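Grekley track in August – anyone walked it?

negin_golestani
Thinking of taking my mother along the Grekley track, 2 miles each way. She's game for anything, bless her, but is it kind on the knees?

HarangKoo
Oh, you'll love it! I go every week and it's a dear old path – pale and dusty, and pretty straight. Have a look:
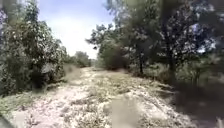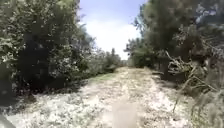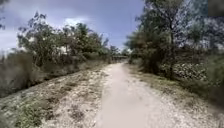 The track between the greenery, three views

guvton39
Lovely, but I can't agree about the knees, Ha-rang. There are stones on it, and my wife complained all the way home.

HarangKoo
Fair enough, though I do it in old sneakers! Stick to the smoother parts.

negin_golestani
Thank you both so much – we'll go early and bring her good shoes.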